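Defence Procurement, Unit 3: Buying Patrol Vessels
Notes by Setareh Alipour
August
Print | E-mail this page 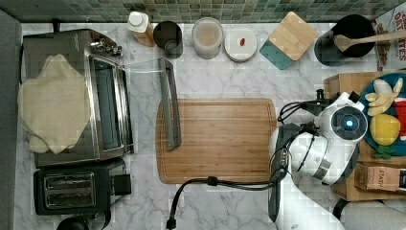 Tresska asked after the last lecture whether the cheapest hull ever wins a tender. It can, but the purchase price is only part of what the evaluators score.

Use the Hasidgate tender as your case. There were 2 bidders left at the final stage, Shirazi and Skindunden. Shirazi offered a steel hull displacing 1635 tonnes. Skindunden offered a larger one at 2743 tonnes, with a flight deck and more fuel.

Terms to know:
Through-life cost: purchase, crew, fuel, refits and disposal.
Offset: work the seller agrees to place in the buyer's country.
Sea state: a scale for wave height. Helicopter limits are written against it.

The navy wanted range. The finance ministry wanted a small crew. Read the 3 scoring tables before the tutorial and note where the weighting for offsets changes between drafts.

Short answer due next class: which bid would you favour for fisheries patrol, and what would change your mind?

Comments

R.K.: Does displacement mean full load or light?

S. Alipour: Full load for both bids.

Marlo: The second table won't open on my phone.

jpt: Works on a laptop. Are refits counted in the crew column or on their own?

S. Alipour: On their own, last row.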